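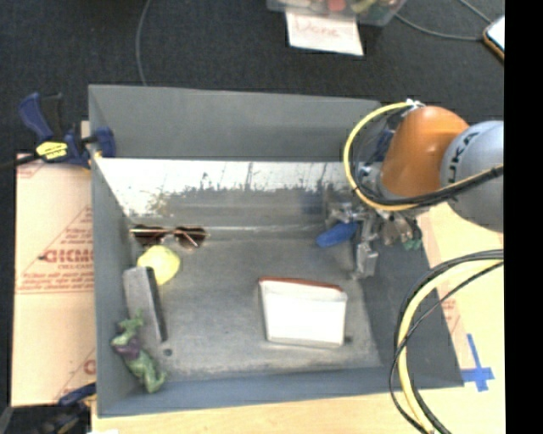 Bovura, February - Halo has published results for Arnon, a method by which a robot arm learns to choose grasp points in a bin of mixed objects without a 3D model of any of them.

Arnon was trained on 1,192 recorded grasp attempts, all made with one arm and one gripper over a single grey bin. The objects vary in shape and surface: boxes, sunglasses, soft toys, small rounded items. Each attempt was scored from the fixed camera view and the load on the fingers at lift.

In a separate test of 700 attempts on objects left out of training, the arm lifted the chosen object on the first try in 80 per cent of cases. Most failures involved thin frames or flat items lying against a bin wall, where the fingers had little room to close.

Training took 3 hours on one desktop machine. The earlier Halo method, Wiriya, needed a scan of every object before use.

The Arnon code and the full grasp records - including failed attempts - are free for research use. A version for two bins is in testing.

Press contact: Halo press office, Bovura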